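Night guard for grinding – dentist or mail order?

ranga_mum76
Joined: August

Hi all, long time reader, first time starting a thread, so be gentle!

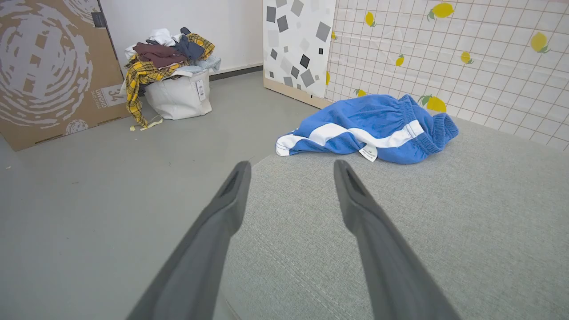
My dentist (Dr Rocío Olvera, lovely woman, very patient with my questions) says I've been grinding and wants me in a custom guard. The quote was $900 and my extras cover pays $300 of it, so I'd still be up for a fair bit. My sister reckons the Vullonon mail-order kit is every bit as good. Has anyone tried both? I wake up with a sore jaw most mornings and would love to sort it before school goes back.

Posted January 11, 2024

pelican_pete
I paid $510 for mine at a practice in the next suburb, so do ring a few places first – prices are all over the shop. Took me a fortnight to get used to sleeping with it, and I nearly gave up in the first week, but I'm so glad I kept going.

Nava
Going to disagree a little with your sister, with love. I did a mail-order one and made a mess of the mould (twice!) and the guard rocked on my back teeth. My jaw was worse by the end of the month. Some people have good luck with them, I just wasn't one.

Matero
See, I've had my mail-order guard for two years and it fits beautifully. Not everybody has a spare $1000 lying about for the dentist, Nava. Follow the instructions slowly and get someone to help you with the putty.

Nava
Fair enough, and I didn't mean to sound snooty about it. I'd still want a dentist to look at the bite, that's all.

grallness_gran
Whichever you choose, rinse it in cool water, dear, never hot. I warped my first one over the kitchen sink and had a good cry.

ranga_mum76
Thank you all, you're very kind. Pete, which suburb was that? I'll ring around on Monday and ask Dr Olvera if she does a payment plan as well.

pelican_pete
Sent you a message with the details.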